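4. Your First Load

You've leveled the feet and hooked up the hose, so now comes the fun part! Keep this section handy for the first few washes. After that it all becomes second nature.

1. Check every pocket. Coins and hairpins love to hide in the drum.

2. Sort by color, then by weight. Towels do best with other towels.

3. Load loosely and leave a hand's width free at the top of the drum.

Note: Cotton 60 is great for sheets and towels (they come out so fresh!). For everyday shirts, a cooler wash is plenty.

4. Close the door firmly until it clicks, then pick your program and press start.

CAUTION: Never pull on the door during a wash. If you forgot a sock, pause first and wait for the lock to release. The notice printed on the front panel gives the wait as 1-29 seconds.

5. Set your basket right up against the front of the washer, below the door, so small things drop into it and stay off the floor.

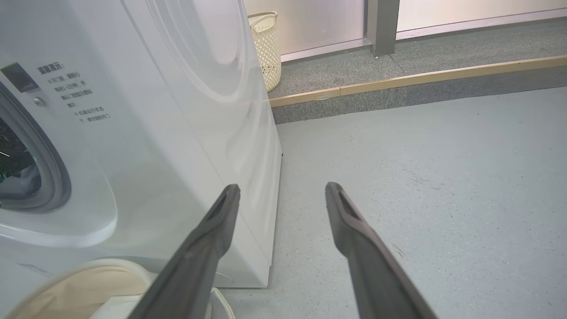 6. Unload as soon as the cycle ends and give each piece a good shake. You'll have far fewer wrinkles to iron!

7. Wipe the door seal with a dry cloth and leave the door ajar.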